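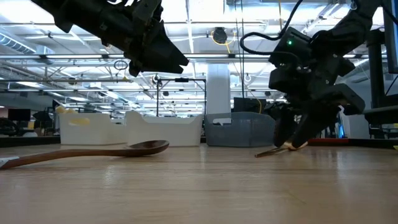 The Estate

Reet Ots bought the Pistik without seeing it. The advert said it was a 1.6 estate in dark green, one owner, stored inside, and the price was low enough that she rang before she had finished her tea. The man who answered said it ran. She asked if it ran well and he said it ran.

It was 260 miles away. She took the early train with a set of trade plates in a carrier bag, a torch, a tyre gauge and a sandwich. Her boss at Chacko had lent her the plates on the understanding that if the thing died on the motorway she was on her own with it. Chacko was a small garage that did servicing and MOTs and had once been the Skarkine dealer for the whole county. The old sign was still up in the parts store, behind the exhausts.

Skarkine had built the Pistik as a hatchback first. The estate came later and hardly sold. People who wanted an estate bought something bigger, and people who liked the Pistik liked it because it was short. Reet had learned to drive in one. Her mother had used it to carry paint, ladders, a piano stool and, for most of one winter, a goat that needed to go to the vet more than any goat should. It was scrapped when Reet was at college. She found out on the telephone, after the boiler and before her aunt's knee.

The seller met her at the station in a pickup. He was younger than he had sounded. He said the car had been his grandfather's and that his grandfather had been particular.

"Particular how?" Reet said.

"You'll see."

They drove out past a quarry and some new houses. The barn had a concrete floor and a proper door. He pulled a sheet off the car and stood back with the sheet bundled in his arms.

It was the right green. The bumpers had gone grey, as they always did, and the driver's door was a slightly different shade from the wing. She got down on her back with the torch. The sills were sound. There was surface rust on the rear axle and a wet line on the steering rack, and someone had painted the inside of the arches with something thick and black. She stayed down there longer than she needed to. The floor was cold and it was pleasant to look at a car that nobody had welded.

"He wrote everything down," the young man said from above her. "It's all in the glovebox."

She slid out and opened the passenger door. The book was an ordinary hardback notebook with a rubber band round it. Every fill of petrol was there, with the mileage and the price. Every bulb. Under the heading TYRES there were pages of pressures, front and rear. The writing got larger towards the end and then it was someone else's, neater, for a few entries, and then it stopped.

"That's my gran's," he said. "She did it for him when his eyes went. She drove, he read out what to put. Well, he couldn't read it. He told her."

"Does she want to keep the book?"

"She said it goes with the car."

The battery was new. The engine caught on the second try and settled to the uneven tick that all of them had when cold. Reet let it warm up and watched the gauge. She pumped the brake pedal, held it, and started to believe that she would get home. They did the paperwork on the bonnet. He counted the money by turning up the corners of the notes and said that was fine.

"What will you do with it?" he asked.

"Drive it."

"Right," he said. He seemed to have been ready for a different answer.

She put the plates on with string and bungees and left before noon. The first hour was good. The Pistik had no weight to it and went round bends as if it had been told about them in advance. The heater worked on one side. The radio had been taken out and a square of carpet glued over the hole, very neatly. She found that she was driving the way her mother had, with her elbow against the door and her thumb hooked under the spoke of the wheel.

At the first services she parked away from everybody and looked under the front. The wet line on the rack was no wetter. A man in a big grey Dimum pulled in beside her, although most of the car park was free, and let down his window.

"I used to sell those," he said.

"Did you?"

"Tried to. Two in 26 months." He got out to have a proper look. He was wearing a company lanyard and he put it inside his shirt before bending down. "Two estates, I mean. The hatch went all right. One of the estates was this colour."

"Where was this?"

He named a town that was nowhere near the barn, and Reet was a little sorry. He walked round to the tailgate and asked if he could open it. She said he could. He lifted it, then reached in under the parcel shelf and pressed something, and part of the floor came up on a hinge.

"Nobody ever found that unless you showed them," he said. "It's meant for the jack, but they moved the jack in the end and never told the people who did the floor."

There was a tartan rug in the space, folded, and a flask on top of it. The flask was empty and clean. There was also a second notebook.

The man looked at it and then at her. "I'll let you get on," he said. He got back into the Dimum, which started without any sound, and he drove off to the other end of the car park and went in for his lunch.

Reet sat in the back with the tailgate up over her head and her feet on the ground. The second book was the same make as the first. It had no petrol in it. It was a list of places, in the same hand, one to a line, with a word or two after each. Reservoir, windy. Car park behind church, good. Lay-by top of hill, she slept. Harbour, chips, rain on roof. They went on for pages. There were no mileages. The last few entries were in the neater writing, and they were longer, as though she had stopped taking down what he told her and put in some of her own. Reservoir again. He says he can tell by the noise that the water is high. It is not high but I said yes.

She read all of that page and closed it. Then she rang the young man. It went to a message, so she walked up and down beside the car until he rang back.

"There's another book," she said. "It was under the floor. I don't think she'd have meant that one to go."

He was quiet. She could hear the pickup's engine.

"What's in it?"

"Where they went."

"I'll ask her," he said. "Are you far off?"

She said she was an hour down the road and that she could post it. He said he would ring her. She ate the sandwich. It had begun to spit with rain and she moved into the driver's seat and listened to it on the roof, which was thin, and made a good deal of it.

When he rang again he had his grandmother with him. There was some fumbling and a woman's voice said, "Is that the girl with the car?"

"It is."

"Is it going well?"

"It's going very well. The heater's only working on one side."

"That's my side," the woman said. "He had it fixed like that. He was always too hot." She asked where Reet was, and Reet told her, and she said they had stopped there once and it was dear. Then she said that yes, she would like the book, please, she had thought it was lost when the barn was cleared. There was no hurry. The rug was only a rug, but the flask was a good one and Reet was to use it.

"Shall I post it?" Reet said.

"You could," said the woman.

Reet looked at the fuel gauge and at the clock. She was due at Chacko in the morning with the plates, and there was a clutch to do before ten.

"Or I could run it back up," she said. "It's only an hour."

"Come off at the junction before," the woman said. "There's a reservoir. It's quicker than the way he'll have sent you, and there's somewhere to pull in."

Reet wrote the directions on the back of the receipt, filled the tank, and put the mileage and the price in the first book, under the last line.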